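Marker and ring stains on a white tabletop
Home Care > Furniture and Surfaces

ktillman5
Moved into a rental in March and the white table that came with it has a pink ring and a green scribble on top. Dish soap did nothing. The landlord, Mr. Ellwood, wants the furniture back the way it was on the inventory. What should I try first?

pshirazi
What is the top made of? Painted, laminate and lacquer all need different treatment. Post a picture if you can.

ktillman5
I don't know what it is. There's no label underneath. 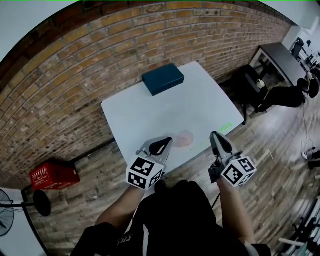 Pink ring on the near half, green mark to the right of it.

Fadwa_S
Rubbing alcohol on a cotton pad for the green. Test it on the underside first. For the ring I'd use baking soda paste, leave it 5 minutes and wipe.

oldglue42
Disagree on the baking soda. It's a mild abrasive and if that top has any gloss you'll get a dull patch that shows worse than the ring. Peroxide on a paper towel, covered with plastic wrap for an hour.

Fadwa_S
I've used paste on two white tables and never had a dull patch. Peroxide can yellow some finishes.

oldglue42
Yours may have been tougher finishes. He doesn't know what he has.

pshirazi
Alcohol first either way – both of you agree on testing it underneath. And check the inventory before you scrub anything. If the marks are listed there you don't owe him a clean table.

ktillman5
Didn't think of that. The inventory just says "table, white, used." I'll email him tonight and try the alcohol underneath.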